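January, late, should be in bed

Quick one. Bread again. Third loaf this week and finaly one I'd give to another person. Crust decent, middle a bit gummy but toasted it's fine. The starter lives on top of the fridge now, warmest spot in the flat. Fed it before work and it had climbed right up to the lid by the time I got home. Must buy a bigger jar. Must also stop telling people at lunch about the jar.

Filipa called while I was shaping. She's doing the Festen supper after all – 40 people, in the hall, and would I do the rolls. Said yes before thinking. My oven takes one tray. One! So either I bake from dawn or I beg for Wian's oven too. Asked Wian. He said yes but his runs hot on the left side and he never got it fixed. Will need to turn the trays halfway. Write that down somewhere that isn't here.

Flour: went to the Weltulell shop on the way back, only the fine white left, 2 bags, took both. The woman there says rye comes in next week, maybe. Dad used to do half rye and a spoon of molasses and I can't get mine to taste like that. Might be the molasses. Might be that I was eight. Mom thinks he put caraway in and just never admitted it. Going to try caraway.

Work long, feet sore. Ate the heel of the loaf standing up at the sink at 3 with too much butter, then had no dinner, then had toast for dinner.

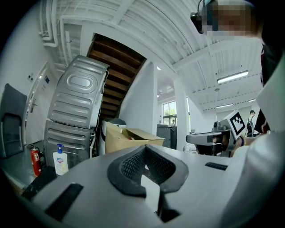 Rolls, then. Recipe says 400 for the first bit and then down, but Kgomotso does hers lower all the way through and they're softer, I think softer is right for soup. Ask her about milk in the dough. Ask Filipa if it is soup, come to think of it, she said "something warm" and then the phone cut out. Also who is driving all this over to the hall. Not on my bike.

Patricio still has my good bread knife. Been since before Christmas. Text him tomorow, nicely.

Dough for the test batch is in the fridge, towel over it. Alarm set. Bed.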